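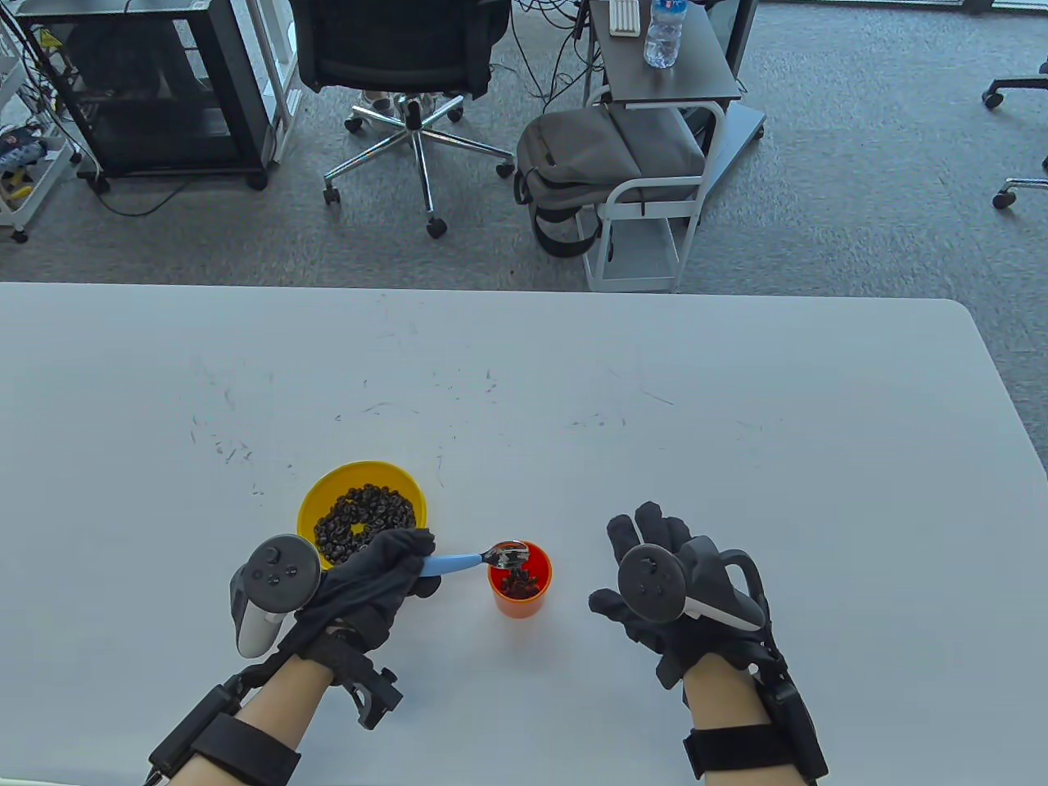 Cyprian Cieślak, 13 Jan 2018

Notes on keeping the glove and controller set in order on the Joltora cell. Short thread, mostly for whoever takes over the bench.

1/ The controllers sit on the backs of the hands, one per glove. If a mount has shifted, the recorded wrist pose is off by a fixed angle all session. Check both before the first run and again after any break.

2/ Forearm straps: wide band first, then the wrist clip. Doing it the other way round lets the bracket creep towards the elbow. We lost most of a morning's data to that in September.

3/ Offset check. Hands flat on the table, palms down, hold for 30 seconds. Left and right should agree within 2 mm in height. Ours had drifted to 5. Cause was a worn hook-and-loop pad under the right unit. Pad replaced, drift gone.

4/ Spoon task, beans from bowl to cup. Idle hand stays open and clear of the cup. If it wanders in, stop and restart the take. Don't trim it later.

5/ Stray beans: pick them up between takes. One under the bowl is enough to tilt it.

6/ Charge state. Below a third, the Stilov trackers start dropping packets. Log for take 323 has a gap of nearly a second. Swap at half.

7/ The faint marks on the table are old bowl positions. Ignore them. Current positions are in the Ondetti sheet, tab two.

8/ Gloves get washed every 500 takes or when the palm goes shiny. Dry them flat. The heater shrinks the fingers and then the small size fits no one.

9/ Wilczyńska bracket screws: finger tight plus a quarter turn. The left one has been helicoiled once already.

10/ Still open: right thumbstick reads slightly off centre at rest. Dead zone widened for now, spare on order.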